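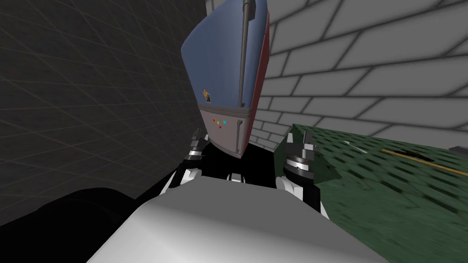 Stiltwood 2 Upright Storage Cabinet

Tall, narrow, lockable. Made for garages, sheds, school stores, back rooms of shops - anywhere the floor space is tight and the ceiling isn't. Second version of our best seller, with the changes people kept asking for.

Price: see basket. Delivery on orders over the minimum is free to most mainland postcodes. Islands and Highlands, ring first please.

What's new from the old Stiltwood

Door now opens the full way round. The first one stopped short and you'd catch your knuckles getting paint tins out, we had a lot of letters on that.
Shelf clips are metal. Old plastic ones still available as spares while they last.
Feet adjust from inside the cabinet, so no tipping it back to reach underneath.
Back panel is one piece. No more join down the middle.

Finishes

Moss, Oatmeal, Graphite. Moss is usually the slow one, allow extra time. Colours on a screen are never quite right so ask for a swatch card, they're free and go out second class. Please don't order from the screen and send it back because it's greener than you thought, return carriage on a cabinet this size is not cheap.

Powder coated inside and out. Wipe with a damp cloth and a drop of washing up liquid. No scouring pads, no white spirit.

Shelves

Comes with 3 full-depth shelves and 2 half-depth. Half-depth ones are for the top, where you want to see what's at the back. Extra shelves sold in pairs. Shelves from the first Stiltwood do NOT fit, the width has changed slightly. Sorry. Shelves from the Xenos range do fit if you turn the clips over.

Heavy stuff at the bottom. Paint, car batteries, tinned food, bags of plaster. Light stuff up top. 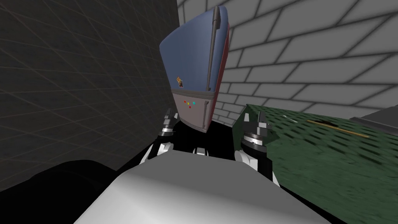 Getting it in the house

Comes fully built apart from feet and shelves. It's tall. Measure the doorway, then the hall, then the turn at the bottom of the stairs if it's going up. Most returns are a turn on the stairs. Two people to lift, always, and take the shelves out first.

Driver brings it to the door only. If you want it taken through to the room choose the room of choice option at checkout, can't be added on the day. Slots are morning or afternoon. The driver texts from the last drop, normally gives you time to move the car.

Check for dents before signing. If you can't check, write "unchecked" next to your name. Keep the cardboard until you're happy.

Fixing to the wall

Must be fixed. Bracket and screws are in the bag taped to the top shelf, wall plugs are for brick and block only. For plasterboard buy proper fixings, or find the stud. Level the feet before you mark the holes or you'll be doing it twice.

Steps:

Stand cabinet where it's going, doors shut.
Level front to back, then side to side.
Mark through bracket with a pencil.
Move cabinet out, drill, plug.
Move back and screw up hand tight. Open and close the door. If it rubs, adjust feet, then tighten fully.

Locks and keys

Two keys supplied. Number is stamped on the barrel, write it down somewhere that isn't inside the cabinet. Replacements usually go out next working day if you order before 2pm. We can't match a key without the number.

Schools and clubs - we can supply several cabinets on one key, or all different with a master. Say so when ordering, it is a lot more fiddly afterwards. Ask for Cecilia Owusu in trade sales, she has the forms.

Goes with

Vavari hook rail - clips inside the door, good for brushes and dustpans. Takes a mop if you leave out the middle shelves.
Prerkano drip tray - sits in the bottom, for wellies and leaky tins.
Xenos wall box - matching finishes, except Moss.

Questions we get a lot

Can it go outside? No. Covered porch, maybe, but the guarantee won't cover rust.
Can I put two side by side? Yes, joining bolts are extra. Hinges can be swapped to the left so the doors open away from eachother.
Is there a shorter one? Due back in September.
Do you take the old one away? Only if it's empty and at ground level, small charge.

Stock

2,776 in the warehouse across all finishes at last update. Moss low. Graphite plenty. Trade orders please ring so we can hold stock for you, the website doesnt reserve anything untill payment has gone through.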